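How to stop a work table marking and sliding

A dark table top shows every scratch, and a light one on castors wanders as soon as you lean on it. Both can be fixed in an afternoon.

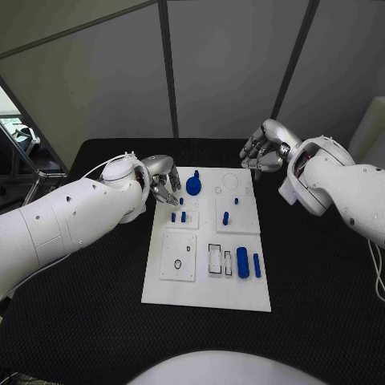
By the Welska workshop desk
Filed under: Benches and tables | Updated May

What you need
Methylated spirits, a clean rag, fine sandpaper, a Galindo rubber mat and a pack of Plastico stick-on feet.

1. Clear the top and wipe it down with metho. Do a small patch first – some paints go dull.

2. Sand any raised scratches lightly, along their length. Wipe off the dust and touch up the colour to match. Leave it overnight.

3. Tip the table on its side, with someone on the other end. Clean the bottom of each leg and press on a foot. Hold each one down for 100 seconds.

4. Stand it back up and check for rock. If one leg is short, add a second foot to that leg and trim it with a Stanley knife.

5. Cut the mat 7 mm smaller than the top on every side. Lay it loose. Glue makes it a pain to replace.

Concrete floors wear the feet faster, so have a look at them every few months and swap any that have gone hard or shiny.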